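Home | Forums | Robots at Home | Setup and Repair | Log in

Grippers drift apart between runs on a two-arm humanoid, bedroom pickup setup

Posted by Torbjørn Boström, 22/08/2026
15 comments | 5 shares

I look after one humanoid at Wurneo. It has two arms with black-fingered grippers, and it works in a bedroom we use for laundry pickup. The job is to take a piece of clothing off the bed and put it in a basket that stands by the foot corner. The robot starts every run facing the foot of the bed, both arms forward and low, grippers turned in toward each other.

In July the left arm started coming back to its start pose a little off. It's small at first. After a morning of runs the left gripper sits visibly lower than the right, and on a long reach over the mattress it closes on the bedding before it gets to the cloth. The right arm is fine. I've redone the zero on the left arm several times. It holds for a while and then goes again.

This is how the room and the robot are set up:
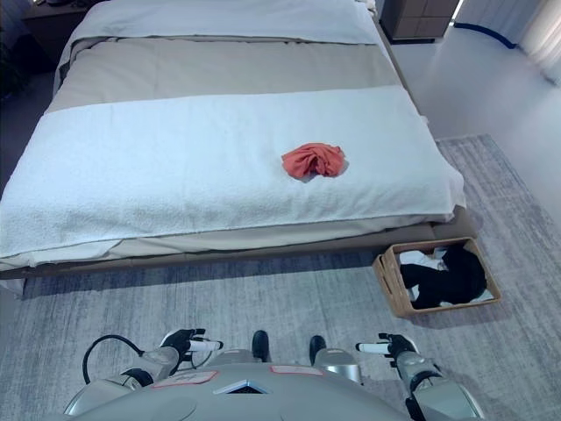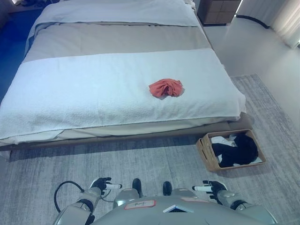 Things I have tried so far: restarting the arm controller, swapping the left gripper for our spare, lowering the speed on the reach, and retightening every bolt I can get to from the shoulder down. The spare gripper made no difference. Lower speed helped a bit, or I wanted it to. The logs show no faults and the motor temperatures look the same on both sides.

I would like to know what to check next before I take the shoulder cover off. The last time I did that it took me most of a day to get it closed again.

Share (5) | Save | Report

Sølve Forsberg
Member, 2000 posts

Look at your cable before you open anything. If the loop beside the left arm is stiff, or too short for the longest reach, it pulls on the wrist every time the arm goes out, and the arm ends up fighting it. I had the same thing on a machine at Sandberg. We zeroed it over and over and the cable pulled it off again by lunch.

What I would do, in this order:

Power down and support the arm. Unclip the cable at the first point behind the gripper and let it hang. Move the arm by hand through the full reach, out over the bed and back. If the joint feels smoother with the cable free than with it clipped, you have your answer.

Then look at the clip itself. On ours the rubber had gone hard and the cable no longer slid through it. It stayed wherever the last reach had left it. A new clip fixed that. Leave enough slack that the loop never goes straight at full reach, but not so much that it can catch on the bed base.

If the cable is fine, check the zero pose. Are you setting it by eye, lining one gripper up with the other? Plenty of people do and it's a bad habit, because then an error on one side gets copied to the other. Make a simple stop block and bring each arm to it separately. Ours is scrap plastic and took an evening to make.

And check what the feet are standing on. A thick rug gives under the weight, and if the robot settles more on one side, that gripper sits lower even when the arm is perfect. Put a level across the torso at the start of a session and again after 200 runs. If the reading changes, stand it on a flat board on top of the rug and see if the problem goes away. Do this one before you order any parts.

I would leave the shoulder cover on until all of that is done.

Helpful (15) | Reply

Gader
New member

same problem here, i just rezero every morning and live with it. also pull the bedding flat before each run, ours grabs at wrinkles whatever the arm is doing

Helpful (2) | Reply

Grellow
Member

Agree with Sølve on the cable. One thing to add - write down the joint offsets each time you rezero, with the time. If the same joint moves the same way every time, it's mechanical and you know where to look. If it's a different joint each time, I would suspect the encoder connector, and then the cover does have to come off. Take photos as you open it, and keep the screws in order on a strip of tape. The long ones go at the back on most of these and they will strip the front holes if you mix them up.

How old is the battery, by the way? Ours sagged on one side when it got low.

Helpful (5) | Reply

Torbjørn Boström
Original poster

Thank you. The battery is new this year. I unclipped the cable this afternoon and the elbow is clearly easier to move without it, so I have ordered clips. I'll try the level on Monday and post the offsets after that.

Back to Setup and Repair | Next thread | Help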